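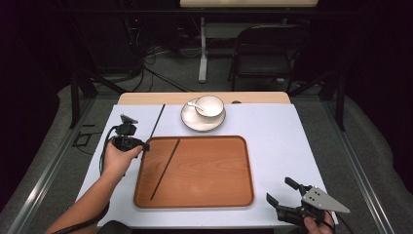 Chopsticks and a tray, one gripper to each hand, at the Zellport open day.

I'd been meaning to get over to Zellport since they moved into the Stulness building, and on 16 May 2021 I finally managed it. Twelve of us had booked on, which was the limit for the room, and I gather there was a waiting list (sorry if you were on it, they're planning another in July and I've asked them to let us know early this time!).

Joyce Masanja met us at the door and took us straight through to the tables, which I was pleased about because I'd feared slides. The bit I enjoyed most was the one in the picture. You sit at the table with a gripper in each hand and do a small everyday job with them, and everything you do is recorded so that a robot can learn from it later. The job when I walked up was a pair of black chopsticks and a wooden tray, with a cup and saucer further back on the board. It looks like something you'd give a toddler to keep them quiet. Then you have a go.

My goodness, it's fiddly. I cook, I sew, I can get a splinter out of a cross dog, and I could not get hold of a chopstick. They roll, for one thing, and you've got no feeling in your fingertips because your fingertips aren't doing the work. I kept closing the jaws on thin air. Joyce told me to slow down and come at it from above, and after 6 tries I had one up off the tray and was so pleased with myself that I dropped it.

She said they had 2,277 recordings in the bag so far for the tabletop jobs, and that a good session adds 70 more. I asked if mine would count and she was very kind about it.

After that we had a look at Grinder, their older arm, which has its own corner and makes exactly the noise you'd expect. It was stacking beakers. One of the lads from the Kinyua workshop wanted to know how it coped with a beaker lying on its side, so they tipped one over for him, and there was a long pause while we all leaned in. It got there on the second attempt and got a round of applause.

Tea was at the end, and I could have done with more time for questions as we were rather hurried out. Parking is on the street only, and the side door is the one without steps. If you'd like your name down for July, drop me a line or catch me at the next meeting.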